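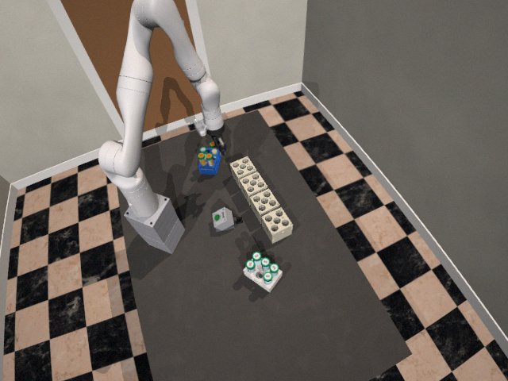
Szymon Ziółkowski wandte bei der Durchsicht des ersten Aufbaus ein, eine Zelle lasse sich in der Simulation beliebig oft zurücksetzen, am Gerät in Jesau dagegen verschiebe jeder Eingriff die Racks ein wenig. Wir haben die Einrichtung deshalb in beiden Umgebungen nach demselben Ablauf vorgenommen.

Abb. 3: Simulierte Zelle mit Arm auf Sockel, Greifer am blauen Rack, Reihe der vier cremefarbenen Racks und weißem Rack.

3.2 Einrichten der Zelle

Bezugspunkt aller Posen ist die Deckplatte des Sockels. Von dort werden zuerst die Ecken des blauen Racks angefahren, danach die vier cremefarbenen Racks in fester Reihenfolge, zuletzt das weiße Rack, das gegenüber der Reihe verdreht steht. Seine Drehung wird als eigener Parameter geführt – ein gemeinsames Koordinatensystem für alle Racks erwies sich in Trisine als fehleranfällig.

Die Greiferfinger werden nach 400 Zyklen neu vermessen, am realen Gerät zusätzlich nach jedem Fingerwechsel. Von 645 simulierten Greifvorgängen vor der Korrektur der Fingerlänge endeten 191 mit einem Kontakt zur Rackkante. Der Fehler lag in der Werkzeugdefinition, die Rackposen blieben unverändert. Die korrigierte Definition wurde im Februar übernommen.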